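The Village That Repairs Its Own Clocks

In Fornness the church bell rings at seven in the morning, and then the school bell rings two minutes after. People are used to it. "My grandmother set her clock to the school," says Irina Ilie. "My grandfather set his to the church, so they never ate lunch at the same time."

Ilie has the last clock workshop in the valley. She learned the work from Lucian Grecu, who came here as a young man and stayed for a winter that became his whole life. He left her his bench, his lathe and 1,776 small drawers of parts, which she is still putting in order. Some drawers have labels in a language she cannot read.

Most clocks arrive in February, when the farms are quiet. A simple cleaning costs the same as a good dinner. A broken spring takes longer, and for an old wall clock she may need up to 500 hours over several years, because she makes the missing wheels by hand.

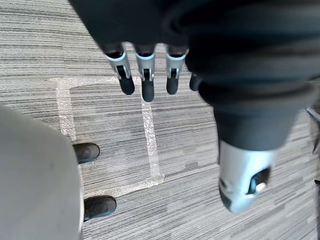 Metal finger segments with black tips, under a fold of dark fabric.

Her pupil, Dima Zoubi, comes after school and is allowed to touch only the alarm clocks. He has already opened the same one four times. Ilie closes the shop at six, by the church bell, and Zoubi goes home by the other one.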